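Enciclopedia del buen comer > Panes y tostadas > Pan de Cilden

Diciembre. Por la redacción de Jultance

El pan de Cilden es una hogaza plana de trigo y centeno, de corteza fina y miga apretada, que se sirve siempre tostada. Yo lo conocí en Boonchu, una casa de desayunos a la que entré por pura hambre, y desde entonces llevo una temporada bastante pesada hablando de él a todo el mundo (perdón, familia).

La masa lleva dos harinas y reposa unas cinco horas. En el valle la cuecen en piezas alargadas, que luego se cortan al bies. ¡Al bies, eh! Si pides rebanada recta te la ponen, pero te miran raro.

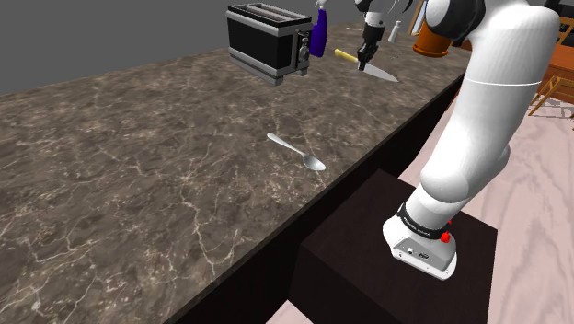 Tostadora de ranuras largas sobre una encimera de mármol.

En cuanto al tueste, hay dos escuelas. La de Cilden lo quiere apenas dorado, con aceite y sal gorda; la de Pallach lo lleva casi a quemar y le unta mantequilla de oveja. Yo era del primer bando hasta que probé el segundo, y ahora como de los dos y no discuto con nadie.

En Boonchu lo sirven en raciones de cuatro rebanadas, con un cuenco de tomate rallado que a mí me sobra, la verdad, porque la miga se ablanda enseguida. Mejor la compota de membrillo, que pica un poco de jengibre y viene aparte. También lo he visto en sopa, con ajo y huevo, aunque en Pallach a eso lo llaman «aprovechar» y no lo ponen en la carta.

Véase también: pan de centeno, mantequilla de oveja.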